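3.2 Mixed small-item bins

Most work on household storage looks at closets and drawers where like sits with like. We were after the other kind — the catch-all, where a spoon ends up next to a flashlight and stays there for a year. Ruddock calls these "residual containers" and we keep her term. In the Preswood homes they turned up in kitchens, hallways, one bathroom. Usually no lid. Usually no owner either, in the sense that everyone in the house put things in and no one felt it was theirs to sort.

Items were logged by type, longest side, and main color. Total across both rounds was 1,459, of which 867 came from the Selerier round and the rest from Gureck. Batteries and loose screws left out. Coins too, after some argument. Coding was done by Oranuch Luangrath and Sioned Ruddock separately, then compared; disagreements were mostly over what counts as a tool. A spoon used to open paint cans, for instance. We went with form over use, see Section 3.4.

Layout matters more than we expected going in. Long things tend to get dropped flat and then act as fences for smaller stuff, so a rod or a stick along one side can decide where the next few items come to rest. Fig. 2 has a fairly sparse case, with long items toward the far side and along the left and front walls and plenty of bare floor still showing. Sparse bins were scored the same way as full ones, no weighting.

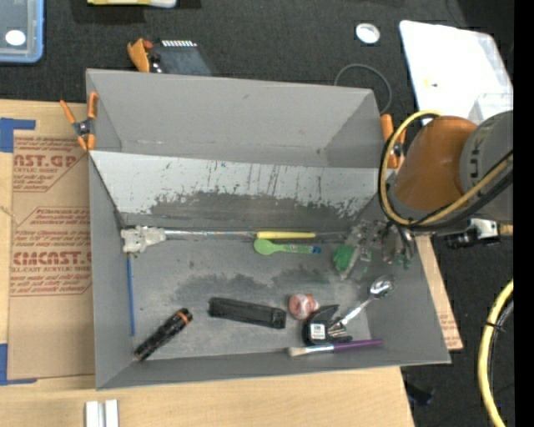 Figure 2. Gray open-topped bin with mixed small items, among them a lime-green spoon, a black flashlight with an orange ring, and an elongated black case.

Color turned out to be a poor guide to kind. Bright handles show up on kitchen items and hand tools alike, and the dark items (cases, flashlights) get missed on a first pass against a gray floor. Luangrath's first-pass sheets show this clearly, her second-pass ones less so. We therefor took the second pass as the reference count in all cases where the two differed.

Wear on the container itself was noted but not scored. Scratches and scuffs, dark smudges on the floor. Samuel scale ratings for "tidiness" seemed to drop when the bin looked worn even if the contents were the same — raters were told to ignore this and mostly didnt. Treated as a nuisance term in Section 4, along with room lighting.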